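Shares 11 | Comments 6

Piret Hunt has been hanging wallpaper since she was nineteen, and she still gets excited opening a roll. When I arrive at the Brivlow workroom, up two flights of stairs above a shop that mends bicycles, she already has one across the table with a mug on each corner. "Look at it!" she says, before I've got my coat off. "Look at how far the pattern goes before it starts again. You could lose a whole afternoon in there."

Brivlow is small. Piret draws, Darius Strazds prints, and the two of them share the packing and the arguing. They started out in a spare bedroom with one secondhand table and a lot of samples stuck to the doors, and by last year they had sent out 3,472 rolls. Piret says the number with real surprise, as if someone else had done it.

I had come to ask her about flowers, and in particular about why so many of us are frightened of them. Plain walls have had a very long run. "People come in and they go straight to the big pattern," she says. "They stroke it. Then they buy a tin of pale grey paint and go home. I understand, I do! A wall is a big thing to get wrong. But you can paper a wall in a day and take it down in a day. It's braver to cut your own fringe."

Her first advice is to begin somewhere small. Cupboards, the back of a bookcase, the bit under the stairs, the landing that never gets any attention. Small spaces take a big pattern beautifully, she thinks, and they use up so little paper that you can afford the one you really love. Darius papered the inside of his airing cupboard in August and has been opening it for visitors ever since.

"He shows people his towels," Piret says. "They're very ordinary towels. But the cupboard is lovely."

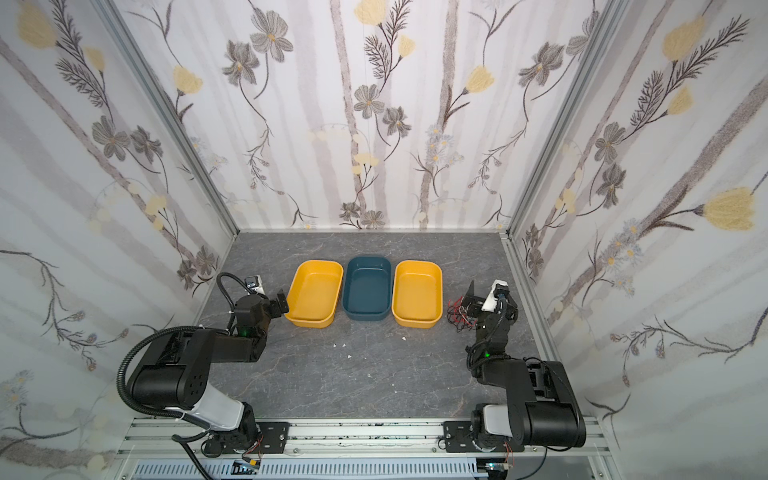

Corners are where Piret really gets going. She likes a pattern to run round three sides of a space, so that you feel you are standing in it, and she would sooner lose a bit of a flower at the top than shrink the whole design to fit. With tall pale stripes like birch trunks, and dark daisies and fern sprigs over them, the eye has something to climb, and the yellow blossoms stop it all going gloomy. "Yellow is the one I'd fight for," she says. "Take out the yellow and you've got a wood in November. Put it back and you want to go in." She would then pick that yellow up lower down, in something cheap and easy to move. A couple of mustard trays with a teal one between them will do it, against a dark floor with a little white veining. The teal is her favourite part. There are small pale blue asters among the flowers and she loves a colour that is a distant cousin of one on the wall, a good deal stronger and not trying to match.

So does she never match things? "Oh, never exactly. If you take a scrap of the paper to the shop and hold it up against every cushion, you'll go mad, and then you'll get home and the light will be different anyway. Carry it in your head. Your head gets it a bit wrong and that's usually nicer."

We talk for a while about paste, on which she has strong opinions, and about brushes, on which she has stronger ones. She swears by an old one of Colm Noonan's, the decorator who taught her the trade. He made her hang lining paper for 6 months before he let her near a pattern. "I cried on the bus," she says cheerfully. "But I can hang a straight drop in my sleep now. Colm's rule was that you never trust the ceiling. Use a plumb line, every single time, even in a new house – especially in a new house." She also cuts each length a hand's width too long, and always opens the next roll in daylight to check the colour against the last.

And stripes? Don't they show up every wonky wall? Piret pulls a face. Straight ones do, she admits, and she has hung enough of them in old cottages to know. Tree trunks are kinder. A trunk can lean a little and people take it for a trunk. "I'd give anyone with an old house a wood before I gave them a stripe," she says.

The next design is pinned up behind the door, in pencil, and I am allowed to see it on condition that I don't describe it. She has redrawn one leaf on it 11 times. Darius comes through with a tray of tea, looks at the leaf, and says he preferred the fourth one. Piret goes to find the fourth one.

892 shares | Leave a comment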